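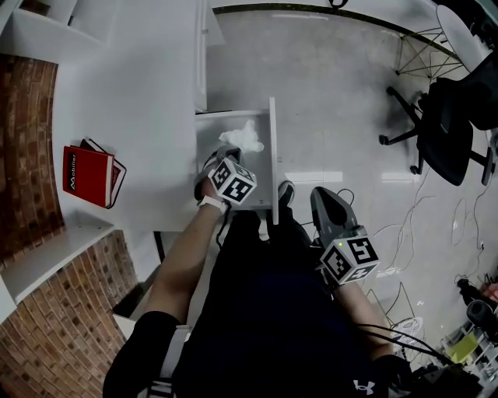

Arbeitsplatz 3, Schublade und Handgreifer

Zindeck, Standort Gosdale
Begehung Handführungsplätze, Februar
Geprüft von: Lærke Hauksdóttir
Prüfbogen 224

1. Verkehrsweg und Boden
1.1 Boden eben und rutschfest: erfüllt
1.2 Leitungen gebündelt und aus dem Laufweg gelegt: nicht erfüllt
Kommentar: Leitungen liegen lose auf dem Boden. Kabelbrücken sind unter Nummer 2510 bestellt. Bis zur Lieferung abkleben.
1.3 Rollstühle außerhalb des Arbeitsbereichs abgestellt: teilweise
Kommentar: Ein Bürostuhl mit Rollen steht zu nah am Platz. Bei Schichtbeginn wegräumen.

2. Belastung der Beschäftigten
2.1 Haltezeit mit Greifern höchstens 90 Minuten am Stück: erfüllt laut Schichtbuch
2.2 Pause von mindestens 12 Minuten danach: teilweise
Kommentar: Freitags wird die Pause oft verkürzt, damit die Liste fertig wird. Mit der Schichtleitung besprochen.
2.3 Beidhändiges Arbeiten über der Schublade ohne starkes Vorbeugen: offen
Kommentar: Früher wurde hier von Hand sortiert, im Wechsel mit Lagerarbeit. Jetzt führt eine Person die Greifer vor, und aus den Aufnahmen lernt die Anlage. Der Wechsel fällt weg, die Haltung bleibt über lange Zeit gleich.

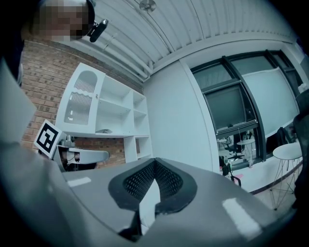 Esben Egilsson merkt dazu an, dass ihn die Haltung weniger stört als das Tempo. Beim Sortieren habe er selbst entschieden, wann er schneller oder langsamer arbeitet, beim Vorführen müsse jede Bewegung gleichmäßig sein. Nach der zweiten Runde spüre er das in den Handgelenken. Er möchte außerdem wissen, was aus seinem Platz wird, wenn die Anlage die Schublade allein bedient.

Die Anmerkung ist aufgenommen. Zur zweiten Frage gibt es von Pemora noch keine schriftliche Auskunft. Sie gehört nicht in den Prüfbogen, wurde aber an die Werksleitung weitergegeben.

3. Greifer und Zubehör
3.1 Fingerpolster fest, ohne Risse: erfüllt
3.2 Markerwürfel sitzen ohne Spiel: erfüllt
3.3 Zuleitung am Unterarm geführt, ohne Zug auf den Stecker: teilweise 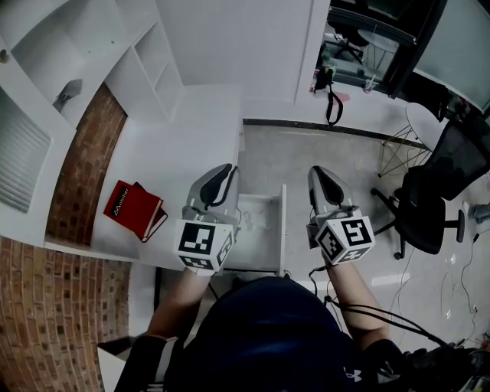 Kommentar: Beim Umgreifen nach rechts kann die Leitung spannen. Mikkelsen liefert eine längere Ausführung, Einbau beim nächsten Wartungstermin. Bis dahin den Platz so einrichten, dass der rechte Arm nicht ganz gestreckt werden muss.
3.4 Quetschstellen zwischen den Fingern in der Unterweisung behandelt: erfüllt
3.5 Ersatzgreifer vorhanden: nicht erfüllt

4. Unterweisung
4.1 Alle Beschäftigten am Platz unterwiesen: erfüllt
4.2 Unterweisung auch für Aushilfen: offen

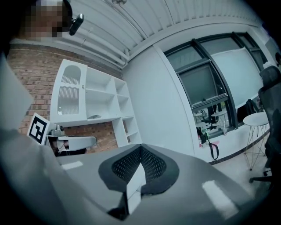

5. Umfeld, Licht und Ablagen

5.1 Blendung durch Fenster: erfüllt, Rollo vorhanden
5.2 Fensterbank frei von privaten Gegenständen: nicht erfüllt
Kommentar: Taschen gehören in den Spind.
5.3 Ablagen im Regal beschriftet: offen

Nachprüfung der Punkte 1.2, 2.2 und 3.3 durch L. Hauksdóttir, 14 Uhr, Termin über die Schichtleitung.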